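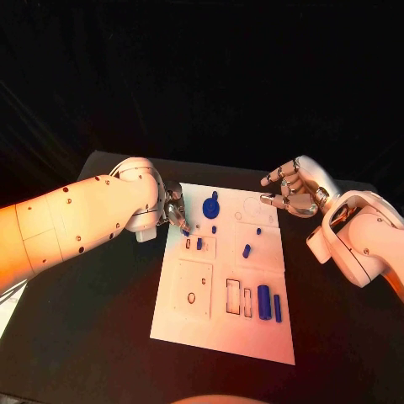
Notes on a peg board layout

The board is a flat white sheet divided into panels, some slightly raised, with thin dark outlines for holes and slots. The parts are blue. I settled on blue after Chaltu Mekonnen tried a gray set at Trimarden and kept losing the small pegs against the table.

The pegs are the hard part of the layout. A small peg gives very little to hold, and it has to go in square to the surface. A few degrees of tilt and it catches on the rim of the hole. The gear-shaped knob is easier. It has a round flange, so it can be gripped by the body or by the upright pin on top, and either works if the approach is vertical.
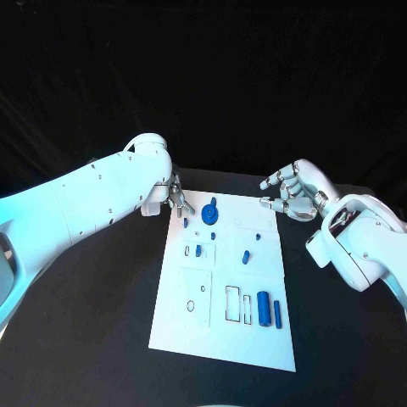
Clearance matters more than I allowed for in the first version. Two holes placed close together look fine on paper, but fingers need room on both sides of a part, and a neighboring peg takes that room away. Abenezer Wako suggested filling the far row first and working toward the near edge. I have kept that order since December.

Lighting is the other variable. Under a warm lamp the white sheet picks up an orange tint and the thin outlines lose contrast - a thicker line would help, but then the edge of the slot is harder to judge.

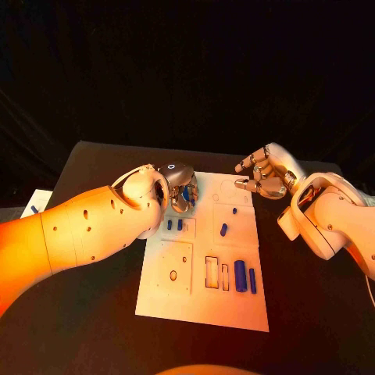

The next revision gets wider spacing in the peg section and the same outlines elsewhere. Mihret Abdella has the drawing file and wants the large circle moved 2 mm toward the center. I will print both versions and keep whichever one lies flatter on the table.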